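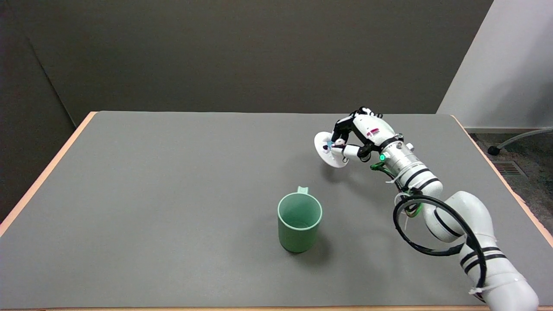 Thirumalai Chettiar wrote in to ask why a list of music documentaries needs a README at all, and whether the trailers themselves are in here. They aren't. The second half of his question is answered further down, sort of.

12 shares - 4 comments

# Stilov Trailer Notes

A small, hand-typed dataset of music documentary trailers, and of the promises those trailers make. Each row is one trailer. Each trailer was watched by at least two people, one of whom was usually eating.

## What's in it

125 trailers in one CSV file, plus a second file of free-text notes that nobody has had the heart to clean. The films cover bands, solo artists, producers, two record labels, and one recording studio that gets interviewed more warmly than most of the bands. Nothing here is audio or video. If you want to watch the trailers, you'll need to go and find them, and some have vanished since we typed them up.

## Columns

- `film_id` - a number. The numbers skip in places where we removed concert films that had been passing themselves off as documentaries.
- `subject_type` - band, solo, producer, label, studio, or other. "Other" is a tour bus.
- `length_sec` - length of the trailer, studio logos included. Several trailers are mostly logos.
- `subject_speaks` - yes, no, or archive. "Archive" means the subject talks only in old footage, often while walking away from it.
- `talking_heads` - how many different people are interviewed on camera. People filmed nodding are not counted.
- `genius_count` - number of times the word "genius" is spoken. Written on screen, it goes in the notes.
- `first_song_sec` - when we first hear the subject's own music. Blank means never, and you would be surprised how often licensing gets the last word.
- `tagline` - typed as shown, capitals and all.
- `annotator` - A or B.

## How it was made

Areti Kourkoulas started the list in July as a way to win an argument about whether trailers for documentaries about shy musicians have more celebrity interviews than trailers for documentaries about loud ones. The argument is still open. The spreadsheet outgrew it.

Trailers were chosen by searching festival programs and distributor pages, then by asking friends, then by whatever played before something else. The last of these is a poor sampling method and accounts for 31 rows. They are marked `found` in the notes file so you can drop them with a clear conscience.

Annotators A and B worked separately and then compared. They agreed on `subject_speaks` nearly every time. They agreed on `genius_count` less often than you'd hope from two adults with headphones, mainly over whether "ingenious" counts. It does not. B has asked for it to be recorded that it should.

## Known problems

- English-language trailers are heavily overrepresented. Subtitled ones were counted from the subtitles, so `genius_count` there depends on the mood of the translator.
- The same film can have a teaser, a festival trailer, and an official trailer. We took the longest. For *Halstead*, the longest was also the worst, and we're sorry.
- `first_song_sec` is unreliable for electronic music. Telling a song from an ominous hum took several emails.
- Rows from before version 2 used "group" in place of "band." Search for both until somebody fixes it.
- The tagline for *The Sönmez Tapes* has a typo in it. The typo is theirs.

## Please don't

Please don't use this to predict whether a documentary is any good. Trailer and film are often made by different people who may never have met. Also please don't use it to rank musicians by `genius_count`. Someone did, the chart went around, and Areti heard from a drummer.

## Changes

**Version 2** - Added `talking_heads`. Removed 80 rows of duplicate uploads, reuploads, and one very convincing fan edit. Renamed "group" to "band" in the rows we remembered.

**Version 1** - Everything else, including the mistakes.

## Use and credit

Free for any use, paid or otherwise. The taglines belong to whoever wrote them, if they'll admit to it. Credit "Stilov Trailer Notes" and say which version. The column layout was borrowed, with permission, from Kinow, a similar list about cooking shows that is much better kept.

Corrections go in the issue tracker. Please give the `film_id` and the time in the trailer, and if it's about "ingenious," take it up with B.

4 comments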